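Getting to Kereama without a car

I went to Kereama in December and did the whole trip on buses and one ferry. A few people asked me for the route, so I'm writing it down while I still have the tickets in my bag.

Most maps make it look easy. The town sits on the coast with a road running straight to it from Trurkerero, and on the map I bought the distance is the width of my thumb. The road is 86 kilometers long and goes over a ridge that the map doesn't show at all. The bus takes 2 hours on a good day. Mine took longer, with a stop near the top for a truck that couldn't get around a bend.

The morning bus leaves Trurkerero at 7:15 from the stand behind the market, not the main station. There's a sign at the main station that still lists it, so ignore that. You pay the driver in cash. Sit on the left if you want to see the valley. The right side looks at the hill the entire way.

At the ridge there's a small place called Drernelus with a cafe and a bathroom. The bus waits there for ten minutes. I had an egg sandwich and tea. Elevation is 600 meters according to the board outside, and it was cold enough that I wanted the jacket I had packed at the bottom of my bag.

After Drernelus the road drops toward the water and you start to see the islands. The big one is Zandudier. The ferry over to it runs from the old pier in Kereama, three times a day in summer. I took the noon boat. It holds 60 people and was almost full, mostly with families carrying coolers. I sat on the deck by the rail and read.

Zandudier has one village and a walking track that follows the north shore. I did the track in the afternoon. The first part is flat and sandy, then it climbs through trees and comes out over a bay with no road into it. I ate my lunch there. The last boat back is at 5:30 and they do leave on time.

I stayed three nights in Kereama at a guesthouse up the hill from the pier. The room was small and clean. Breakfast was bread, fruit and coffee. Aroha Nepia, who owns it, drew me a map of the town on the back of a receipt, and I used it more than the printed one. It had the bakery on it, the laundry, and a shortcut down the steps to the beach.

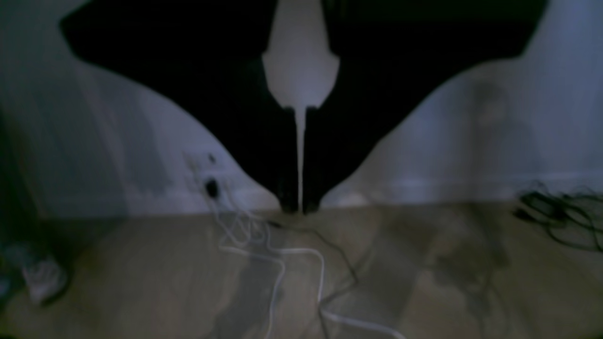 Ataahua Lockyer
Writer and editor of this blog

Some notes on maps, because I got this wrong. The tourist map from the Trurkerero office is fine for the town centers but puts the Kereama bus stop on the wrong side of the river. The hiking map is better. It has contour lines and shows the Zandudier track properly, including the part that closes at high tide. Buy it before you leave Trurkerero. The shop in Kereama had sold out.

Phone signal was good in both towns and gone between them. Save your map offline before you get on the bus.

Going back, I took the 3:40 bus and got into Trurkerero after dark. The market was still open and I bought noodles there.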